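Mireck trial review, minutes
November, 2:00 start, upstairs room at Nesness

Present: Maiara Paiva (chair), Lindalva Tavares (notes), two from the bench team, Rallitz rep by phone for items 1 and 2 only.

1. Last minutes. Approved. Typo in the supplier name fixed, it's Sampaio with one a at the end of the first bit, no, leave as is.

2. Mireck package, what's on offer. Rallitz selling simulator plus task library plus support as one license. 60 day trial, we're a good way in. Rep confirmed support hours are included in the trial. Did not confirm price after year one. Maiara asked twice. Rep to send in writing. Rep dropped off the call.

3. Setup. Install OK on the big workstation, not OK on the laptops (graphics driver). Lindalva has a workaround, will write it up. Manual is thin on camera settings, whole chapter is basicaly a list of menu names.

4. Task library. 12 tabletop tasks ship with it. Bench team like the block sorting ones best, easy to change colors and sizes from the config. Drawer tasks need work, handle collisions are off. Asked if we can import our own parts. Yes but only on the higher tier. Maiara not happy, that was not in the first quote.

5. Block task, wrist camera. Long talk on this. Arm starts high over the table with the gripper empty, blocks spread out under it, colors repeat so the task text has to say which one. Bench team want the start pose lower to save time.

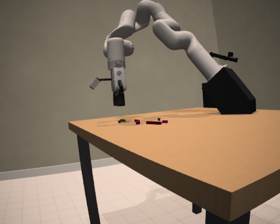 Lindalva against, says lower start loses the view of the long red bar and we'd be back to adding a second camera. Agreed: keep start pose for now, try lower one on a copy. Shadows setting stays on.

6. Versus Sampaio. Sampaio cheaper, no support to speak of, export format is a pain. Almost everyone leaning Mireck if the import thing gets sorted. No vote today.

Actions
LT: driver write-up, send to all
MP: chase Rallitz re price and import teir
Bench team: copy of block task w/ lower start, report back

AOB: room heater again. Next meeting when Rallitz reply is in.

Closed 3:40.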